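Open day at Penine: is the tidy desk worth the trip?

I paid my own fare and went in with low hopes. The flyer promised 100 ways to a calmer desk, and I have heard that one before. 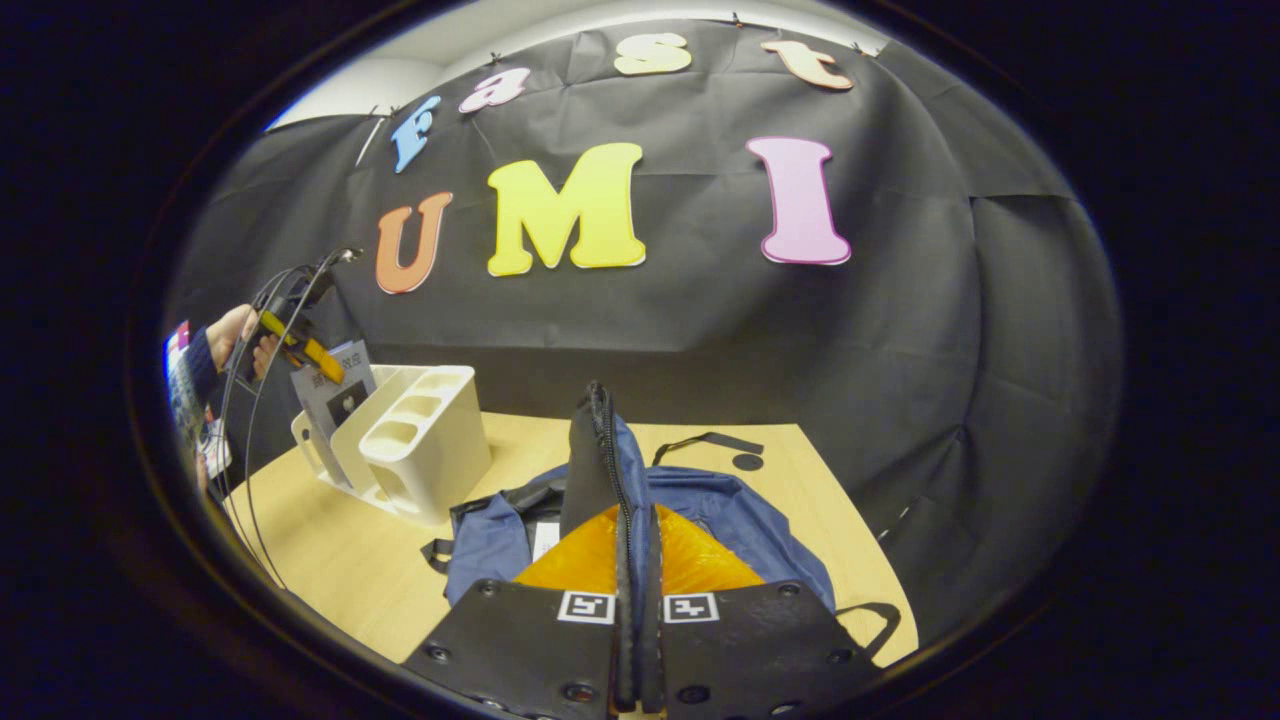

Statenia, April 2025

The navy backpack was the first thing I went to. I'll give them the orange lining – you can find a black cable in there, which I can't say of my own bag. Zainab Bako, who was showing people the table, called it a whole new way to pack. It's a backpack.

The desk organizer had a table top to live on and plenty of compartments. 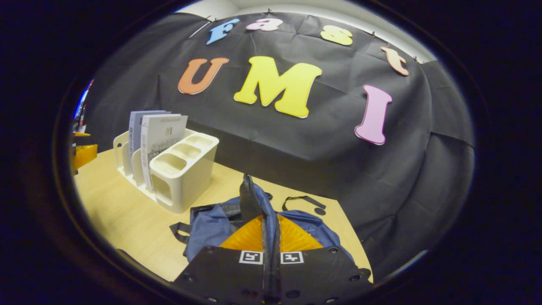 Booklets stand up fine in the slots at the back. Would a year of unopened mail? I asked Dae-han Hong and got a smile. The pale plastic will show every ink mark by December, I'd bet.

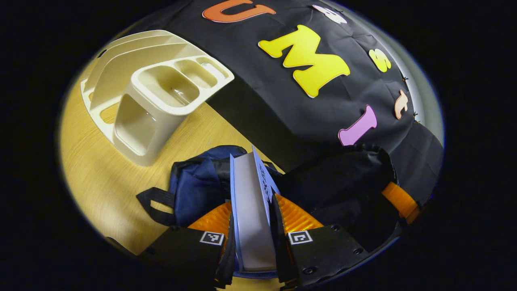 I do like the rounded corners, easier to wipe out than square ones. No price on show, though, and I left without one.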